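3.2 Table clearing and the handling of mixed crockery

The clearing task was the second of the two table activities in the study and the one that produced the greater variation between households. Setting a table follows a rule that most people can state: plates first, then bowls, then cutlery. Clearing does not have a rule of that kind. Participants in the interview round described it as something they did while thinking about something else, and few could say in advance which dish they would pick up first.

We recorded 1,401 clearing moves across 362 meals. A move was counted when a dish left the table surface and was set down somewhere else, whether on another dish, on a tray or on the counter. Sliding a dish across the cloth without lifting it was logged separately as a shift. Where two dishes were lifted as a stack, one move was entered against the lower dish and a linked entry was made for the upper one. Coding was done by Nadiia Horobets, with a subset of 200 moves coded again by Bart Groen. Disagreements were mostly confined to the boundary between a shift and a low lift, and these were settled by reviewing the entry together.

Dishes were grouped by form into flat plates, deep plates and bowls. The deep plate needed its own class. It has the wide rim of a flat plate, so people tended to use it as the base of a stack, but its well holds liquid and it was often carried level in two hands like a bowl. Pattern and colour were noted but did not enter the grouping. Most households in the sample did not own a single matching set, and a table laid with odd pieces was the normal case.

Of the 1,401 moves, 745 ended in a stack. Bowls were placed inside deep plates far more often than the reverse, and in the evening meals this was close to a fixed habit. Bowls of different makes did not always nest. A bowl with a narrow foot sat low in its neighbour and stayed there; one with a broad foot rode high on the rim and was often taken off again before the stack was carried. Participants from the Lepik group dealt with this by carrying the odd bowl in the free hand. Those from the Tumon group more often left it for a second trip.

Reach also mattered. On a rectangular table the person clearing usually worked along one long side and then the other. On a round table there was no such side, and the order depended on where the person had been sitting. The nearest dish was generally taken first and became the base of the stack, even when a larger piece stood farther off. This led to some restacking at the counter, where the pile was sorted by size before washing. Figure 4 gives a typical spread of pieces on a round table.

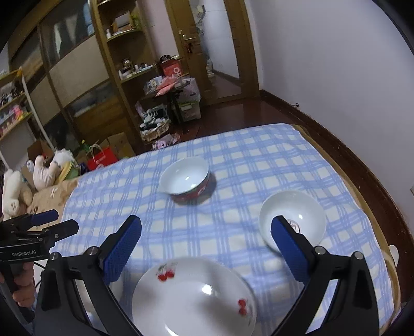
Figure 4. Deep plate with cherry motifs and two bowls on a round table with a plaid cloth.

The covering of the table had a smaller effect than we had expected. On bare wood, shifts were frequent, and a dish was often drawn toward the body before it was lifted. On cloth, the same movement tended to drag the fabric, and participants lifted sooner. A cloth with a printed grid made the coding easier, as the displacement of a dish could be judged against the lines, but we found no sign that the grid changed how people placed their dishes.

Two limits should be noted. The first is that all meals were taken at home with the household's own crockery, so weight and glaze were not controlled. The second is that glasses and serving dishes were left out of the count - a decision made after the pilot in April, when the Okance protocol proved too slow for tables with more than a few kinds of vessel. Serving dishes are treated in Section 3.3, using the shorter Hikau form.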